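Wearable demonstration capture

Wearable demonstration capture is a way of gathering examples for a learning system in which a person carries out everyday tasks by hand while wearing recording equipment. The recordings are later used to train a robot's control policy. It differs from teleoperation, where the operator drives a robot directly, and from kinaesthetic teaching, where the robot's arm is moved by hand.

Equipment

A typical set consists of a head camera pointing down at the hands and a marker cube strapped to each wrist. The faces of the cube carry black-and-white fiducial patterns. Software finds the patterns in each video image and works out the position and angle of the wrist from them. A cube is preferred to a flat tag, as at least one face usually stays in view when the wrist turns. Some sets add wired sensors, with the cables led back along the forearm.

Recording

Sessions are often held in homes, at whatever desk or worktop is to hand, and the usual clutter is left in place. Tasks with cloth and bags are common in such collections – soft items change shape when handled and are hard to simulate. The wearer keeps both hands within view of the head camera and works at an ordinary pace.

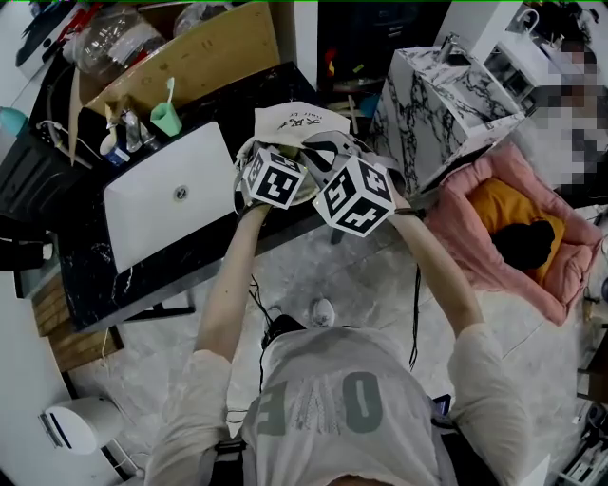
Processing

Raw recordings are cut into episodes, each covering one attempt at one task. Stretches in which both cubes are hidden are either filled in by interpolation or thrown out. Faces, screens and other private details are commonly blurred or pixelated before the data is shared.

The Lesow set, put together by Roy Goodall and Iñaki Cantero, holds 654 episodes covering 46 household tasks. Its first version was released on 25 April 2021. Nearly a third of the episodes involve fabric.

Limitations

The human hand has more freedom of movement than most grippers, so wrist paths do not always carry over to a robot. The cubes add bulk and can knock against objects in tight spaces. Poor light and fast movement both reduce the accuracy of marker tracking.

See also

Imitation learning
Fiducial marker
Motion capture
Teleoperation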